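Come help us compare two hand-held grippers at Ollinum

I'm looking for people with steady hands and a bit of patience for a gripper comparison we're starting this week.

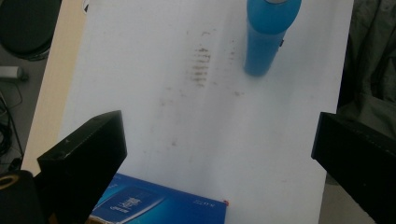 What you'd be doing

You'll pick up bottles, boxes and other everyday stuff from a tabletop, first with our current black two-finger tool, then with the Minami one we're thinking of switching to. After each round you tell me which one felt better and where it slipped — grumbling is welcome! We need 14 people, and no robot experience is required (I'd love a few total beginners).

Time and pay

One session, 2 hours, $283 paid the same day.

How to sign up

Write to me, Meriem Lahlou, through our Listbridge page and tell me if you're left-handed. Posted December 2, 2024.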